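**Saturday, bench notes / spending plan, second go**

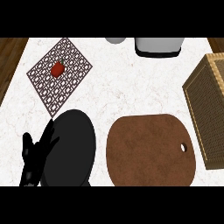
Right, the money. Elfriede wants one page from me before the supplier window shuts, and what I've got is four pages of scribble and a quote from Görtz that I've now read so many times I could sing it. So I'm writing it all out in the notebook first and she can have the tidy version after. The sum is 3,000 for the rest of the budget year, and that has to cover the gripper question, props for the real bench and whatever we do about lighting. I'd like the real bench to match the simulated kitchen closely enough that we can stop arguing about which one is wrong, and that means buying to the render: a pale veined worktop, the lattice trivet with the red pepper sitting on it, the big round black plate, the brown board with the hanging hole. Most of that is kitchen shop stuff, thank goodness! The worktop isn't.

**Worktop.** Real marble is out (weight, cost, and Rosemarie's back, she says, in that order). Prendateo do a printed slab with a stone pattern and it comes in at 42 a sheet. We need 2. The finish is my worry, as the sample they sent was shinier than I'd like and the overhead lamp made a nasty hot patch in the middle of it. I've asked whether there's a satin version. If there isn't, I'd still buy it and go over it with a matt spray, which we have in the cupboard already.

**Gripper.** OK, the big one. Two ways to go:

| Option | For | Against |
|---|---|---|
| Görtz, new pair of jaws | fits our mount, spares kept in stock | eats most of the budget |
| Plarero, refurbished | a lot cheaper, longer fingers | needs an adapter plate, 18 weeks' wait |

I was all for Plarero until I saw the wait. Eighteen weeks! If we order in April we'd be sitting on our hands for the whole summer. Rosemarie thinks we could get a loan unit in the meantime, and she may be right, but a loan unit means doing the calibration twice, and I've got strong feelings about that after last time. On the other side, the longer fingers would be really handy for flat things. Anything thin and dark lying flush on the counter is a pain with short jaws: you come down on the rim and there's hardly anything to get hold of. The plate is going to be the test piece for that whichever one we buy.

My vote today is Görtz. Ask me again on a day when I haven't been doing sums.

**Props.** Buy doubles of anything that can chip or crack. The trivet is the awkward one, because every trivet I can find in that sort of openwork is cast iron and the weight will be miles off what we've got set in the sim. Could we print it? Elfriede's printer bed is big enough if it goes in on the diagonal, and filament is next to nothing. Peppers: get foam ones. We did real ones in the first trial and the drawer still smells. Basket in woven wicker, rectangular, with the lighter rim if we can find one. I'm not being fussy about the weave.

**Lighting.** Grododach have a dimmable panel that would give us the soft shadows we want. I haven't got a price in writing yet, just a number over the phone from a very cheerful man who then rang off before I could ask about postage. I've left this line blank in the sheet and coloured it yellow.

**Stuff to chase**

- Prendateo: satin finish? and can they cut to size or do we?
- Görtz: does the quote include the cable set (it didn't last time, and we got stung)
- Plarero: is the wait a real figure or a "don't blame us" figure
- Grododach: price in writing, please please
- Rosemarie: measurements of the real bench, front edge to wall, including the lip
- me: move the old board props out of the good cupboard

Later: Rosemarie came by with the bench measurements. We're slightly narrower than the sim counter, so either the model shrinks a bit or we bolt an extra strip on the side. She's for the strip. I'd change the model, it costs nothing and I can do it before lunch on my next day in. Leaving both in the plan for Elfriede to pick, with the strip marked as optional.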